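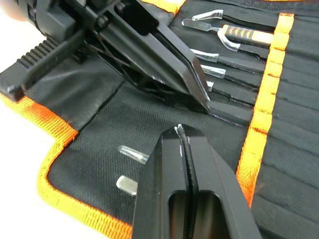 Ulises Alvarado me escribió en marzo que las herramientas se guardan en caja, y que los rollos de tela solo sirven para perder las llaves pequeñas en el fondo del bolsillo. Pues mira, Ulises, en lo de las pequeñas te doy algo de razón (la de 5 la he buscado más veces de las que quiero confesar), pero yo sigo con mi rollo negro de ribete naranja y no lo cambio. El naranja se ve enseguida en el maletero, ¡y a mí con eso ya me tiene ganada! Los bolsillos los lleno siempre en el mismo orden, de menor a mayor, y las puntas van asomando por fuera - si no, acaban agujereando la tela. La caja Famex se queda en casa, con lo que pesa. Si tenéis otro sistema, contádmelo y lo saco en el próximo boletín.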